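Section 5. Opening the Lodge for a Group Stay

This section of the Markier Lodge handbook is for group leaders who have booked the whole building. Cabin guests should use the card in their cabin.

Before you arrive

1. Send your final headcount to Evie Haworth in the booking office. The dining hall is licensed for 100 people, including staff.
2. Ask for the gate code. It changes with each booking and stops working at noon on the day you leave.
3. Tell us if anyone in the group needs a ground-floor room. There are 18 of them, all in the east wing.

NOTE: The last mile of road is gravel. Buses longer than the turning circle allows must unload at the lower lot.

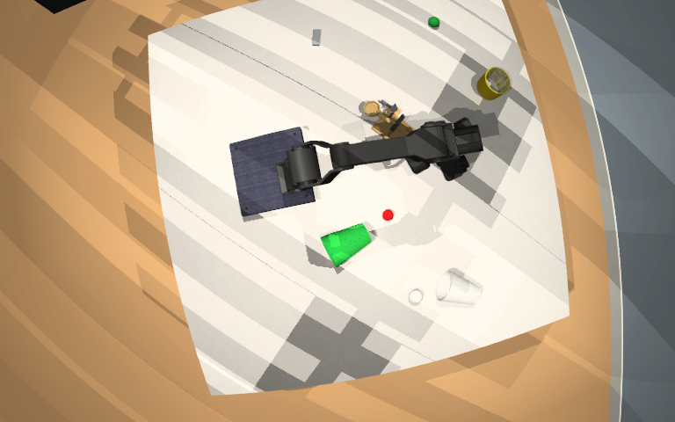

Black arm on a white tabletop, seen from above.

Turning on power and water

4. Go to the utility room behind the kitchen. The key hangs inside the office door.
5. Switch on the main breaker, then the breakers marked Hall, Kitchen and East Wing. Leave the one marked Dock off until you need the boat lights.
6. Open the blue water valve a quarter turn and wait for the pipes to fill. Then open it fully.
7. Run the kitchen taps until the water is clear.

CAUTION: Do not turn on the water heaters before the pipes are full. The elements will burn out, and the repair is charged to your deposit.

Setting up the meeting room

8. Unlock the folding wall at both ends and push it toward the windows. It takes two adults.
9. Take tables from the rack by the door. Carry them. Dragging marks the floor.
10. Set the thermostat. It goes back to its night setting at 10 p.m.

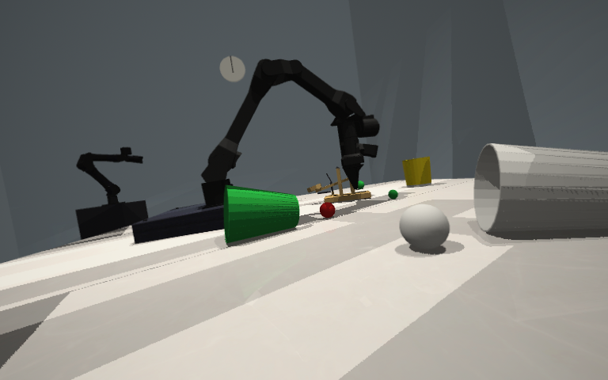 11. Keep both fire exits clear, including the one behind the stage curtain.

If something does not work

Call Ubaldo Cattaneo on extension 21 from the hall phone. Cell service is poor below the ridge. After 9 p.m. the call goes to the night line, so let it ring.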